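Stacking bowls in a dish rack

Bowls dry faster on their sides than upside down, where water collects around the foot. Start at one end and face them all the same way so the curves nest without touching. Leave a slot free between deep ones - a tight row stays damp in the middle. Small bowls go in front, big ones behind.

Wipe the wires weekly with a cloth and vinegar, and dry the rack before putting it away. Grey film on a coloured glaze comes off with baking soda.

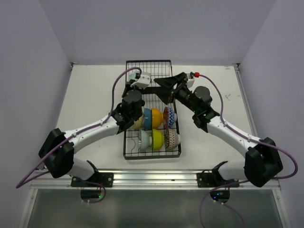 Bowls on their sides in two rows, black wire rack.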